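Minutes, Sjögren Street Residents and Traders Association
August 2024, back room of the library

**Present:** Marlene Gauthier (chair), Poul Bech, Khairul Nugroho, Gerrit Meijer, Amirul Simanjuntak (minutes)

**Apologies:** none received

## 1. Minutes of the last meeting

The May minutes were read. Poul asked that "bin store" be changed to "bin enclosure" in item 4, as the store is a different thing and belongs to the flats. Changed and approved.

## 2. Matters arising

- The broken drain cover outside the pharmacy has been replaced. Marlene has closed the request with the city.
- No reply yet from Prudia about the noise from their loading door. Gerrit wrote in May and again in July. He will phone next and ask for the site manager.
- The spare key to the notice board is still missing. Khairul will get another one cut and keep the receipt.

## 3. Street market permit

The permit for the fall market has to be renewed before the end of next month. The fee is $88, up from last year. Poul thought we should ask why it went up. Marlene said the fee is set for the whole city and there was little point. Agreed to pay it.

The form now asks for a layout showing every stall and the walking space left in front. Gerrit has last year's drawing but it has the old bus stop on it. He will redraw it and send it to Marlene before she files the form.

There was a long discussion about stalls on the sidewalk. Two residents have written to say that they could not get past with a stroller last year when people lined up. Khairul said the goods themselves were inside the line and the trouble was the customers. Amirul suggested marking a waiting area to the side of each stall. Poul did not think people would use it. It was agreed to try it at the food stalls only and look at it again afterward.

Awnings were also raised. The permit allows them over the sidewalk if the front edge is high enough to walk under. Gerrit will check the exact height in the rules and put it on the drawing.
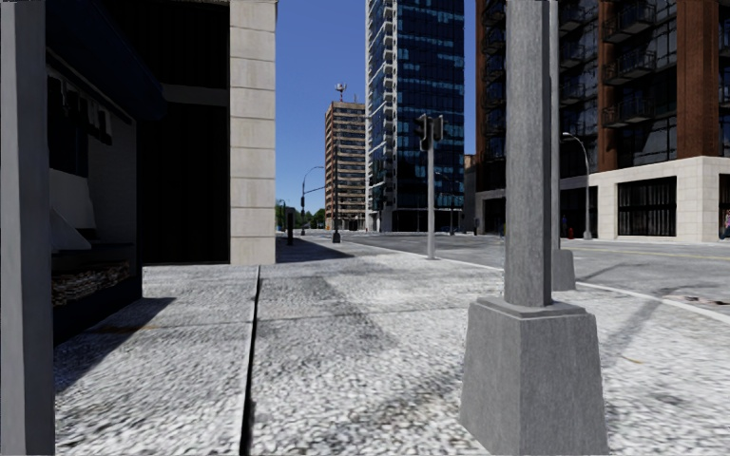

## 4. Stall bookings

We have 20 places and 9 are booked. Last year's traders have first choice until the permit is filed, then the rest go to the waiting list in order.

Tarkance has asked for a double place at the corner. Marlene was against giving one trader both corner places. Khairul was in favor, as they paid early last year and cleaned up after themselves. Put to a vote: 3 in favor, 2 against. Tarkance to be offered the double place at the full price of two singles.

Amirul asked whether food traders need to bring their own trash cans. Yes, this is in the booking letter, but on the second page. He will move it to the first.

## 5. Lighting

Tronier sent a quote for string lights between the library and the bakery. Poul went through it. The price covers putting them up and taking them down but leaves out the power hookup. Without that figure the group did not want to decide. Poul to ask for a full price and to find out if the bakery is still willing to let us use its outside outlet.

Gerrit said the lights from two years ago are in his garage and most of the strings work. He will test them and bring a list.

## 6. Any other business

- Marlene has had a complaint about flyers taped to the trees. Please use the notice board.
- Khairul will be away for the next meeting and will send his notes on bookings to Amirul.
- Poul asked for the heating to be looked at before winter. Marlene will mention it to the library.

## Actions

- Marlene: file permit form, pay fee, speak to library
- Gerrit: new drawing, awning height, call Prudia, test lights
- Poul: full quote from Tronier, ask bakery
- Khairul: key, offer to Tarkance
- Amirul: booking letter

Next meeting in the same room, date to be sent by email.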